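Making a Bed with a Duvet and Skirt: How Long It Takes and What Goes Wrong
Course project report
Andor Győri and Máté Mészáros
4 April 2023

1. Background

Our project is about one household job, making a bed. We picked it because both of us did it for a summer at the Pap guest house and never agreed on the right order of steps. The practice bed has a white duvet with faint stripes and a beige pleated skirt under it.

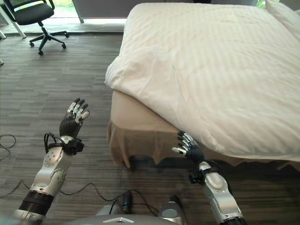
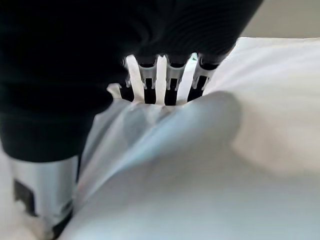
Figure 1. Top: the practice bed with the duvet and skirt. Bottom: close view of fabric.

2. Method

We compared 2 orders of work. In order A the duvet goes on first and the skirt is straightened last. In order B the skirt is straightened first, then the duvet is laid from the foot of the bed and pulled up to the pillows. Each order was repeated 20 times. Before each run the duvet was pulled off and dropped at the foot end, and the skirt was pushed up on one long side.

A run was finished when the duvet hung evenly on both sides and the pleats of the skirt hung straight. We measured the overhang with a tape at the front corner and at the middle of the long side.

3. Results

Order B was faster. The mean time was 143 seconds, and most of the difference came from the corners. In order A the duvet had to be lifted again to reach the skirt, and it often slid toward one side while we did this. Then the overhang had to be corrected a second time.

The front corner was the hardest part in both orders. The duvet makes a thick fold there and it pulls the side out of line. Folding the corner under by hand worked better than tugging on the edge.

Smoothing the top took less time than we expected - the faint stripes helped, as they show right away if the duvet is lying at an angle.

4. Problems

Andor is taller and could reach across the bed, so his times are lower in both orders. We should have split the runs evenly between us from the start. The first few runs in order A were also our first runs of all, and some of the difference may be practice.

5. Further work

In June we want to repeat the runs with a heavier duvet and with a fitted skirt that does not move.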